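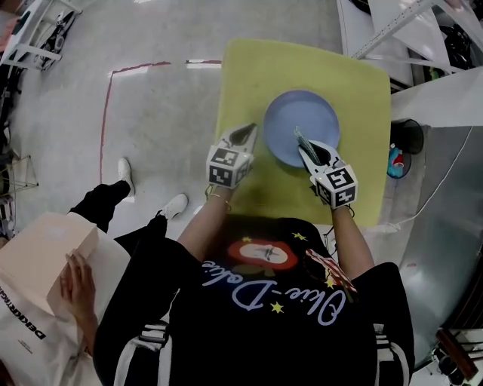

Week 5 handout: Collecting Demonstrations by Hand

Read this before the Sunday session. Last term people read it after, and we have the data to prove it.

1. Where the examples come from

Last week we treated the training set as a thing that exists. You download it, you complain about it, you fit a model to it. This week you make one, and you will find that most of the opinions you held about other people's data were too harsh.

The method is the hand-held one. A demonstrator carries a gripper in each hand and does the task at an ordinary human pace, with a camera on each gripper and one more at head height. No robot takes part at this stage. The robot gets the results later, in the way a new employee gets a binder.

What we want from each recording is a stream of images, the path each gripper took through space, and how far the jaws were open at every step. The path comes from the marker cubes mounted on the grippers. A marker with a thumb over it is a marker that has left the room, so mind your hands.

2. Vocabulary

Episode. One attempt at one task, from the start pose to the end pose. If you stopped to scratch your nose in the middle, that is still one episode, and it is now partly about noses.

Start pose. Both grippers over the mat, jaws open, held still for a count of 2. People rush this. The alignment script uses the still period to line up the cameras, and when there isn't one it makes a guess it is very proud of.

Reset. Putting the objects back for the next episode. Resets are not recorded and take longer than you think.

Operator. The person with the grippers.

Second. The person who does the resets, keeps the log and tells the operator when an episode is bad. The operator is not allowed to argue. You will swap halfway.

3. The task for this session

Plate handling on the mat, two grippers. One gripper works on the plate, the other steadies it or waits. You choose which hand does which, but write it in the log and stick to it for the whole block. A set in which the left hand leads on some episodes and the right on others can be learned from, given enough of it. We do not have enough of it.

Each pair records 40 episodes. Change the plate's position between episodes. Most pairs believe they are doing this and are in fact returning the plate to the same spot with a small ceremonial wiggle. The Wudulel viewer has a tab that overlays all your first images. If the plate in the overlay looks crisp, do the block again.

4. Variation, wanted and unwanted

Wanted: plate position, plate angle, where the tool starts, the height you approach from, people walking about in the background.

Unwanted: a new grip style invented at episode 25 when you got bored. Boredom is the main source of noise in hand-collected data and there is no filter for it. Take a break.

Dalva Coutinho's group spent most of July on the Tranholm set, which was collected by one very tidy person working against one very tidy wall. The policy trained on it was excellent until someone opened a door. Our room has no such problem. There will be stairs, chairs, daylight and your classmates in whatever shirts they own, and the gripper cameras have a wide enough view to take in nearly all of it whenever you lift your hands.

Which raises the question every section asks: what about images where the task isn't in view at all?

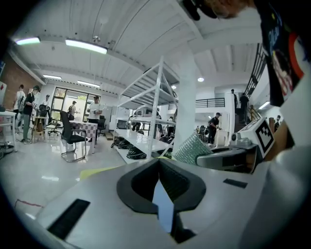

Throw them out, was Cathal Daly's position when this came up last term, and he held it loudly: a model can't learn to handle a plate from a picture of the ceiling, and every such image is disk space spent on light fixtures. He would cut anything without the mat in it and train on what was left.

It's a fair position and half of you will share it. Two things to set against it.

First, the path is continuous. If you cut images out of the middle of an episode, the gripper appears to jump from one place to another, and the model will dutifully learn that jumping is an option. Trim the ends as much as you like. Leave the middle alone, or split the episode and mark it as split.

Second, a gripper that has been raised or turned away has to come back, and the coming back is part of the skill. In the Lollmont comparison we ran on last term's data, the version with everything cut recovered badly when it started from an odd angle. The version with only the ends trimmed did better. It was a small comparison, on 108 episodes, and Cathal has pointed this out more than once.

So the course rule is: trim before the start pose, trim after the end pose, keep the rest. If you disagree, keep a full copy, run both, and put the result in your write-up. I would enjoy being wrong in a footnote.

5. What makes an episode bad

Mark it bad if the plate leaves the mat, if a finger does work that the jaws should have done, if the tool is dropped and picked up by hand, or if the second reaches in to help. The last one is the most common. Seconds are kind people and must be watched.

Do not mark it bad because it was ugly. A slow, clumsy episode that gets there is worth keeping – so is one with a missed grasp and a second try. Trinidad Iglesias went through her own set deleting everything inelegant and ended up with a model that had never seen a mistake, and so had no idea what to do after making one.

6. The log

One line per episode: number, operator, leading hand, good or bad, and a remark of up to 30 characters. The Mac Carthaigh importer cuts off anything longer without telling you, usually just before the useful word.

"Slipped, regrasped" is a remark. "Weird" is not. "Weird again" has been submitted.

7. To hand in

The raw recordings, untrimmed. The trimmed set. The log. One page on what you would change if you had to do another block tomorrow, including at least one thing that was your own doing and can't be blamed on the equipment.

Questions about the viewer go to Shengli Ye. Questions about charging the grippers also go to Shengli, who would like you to read the label on the charger first.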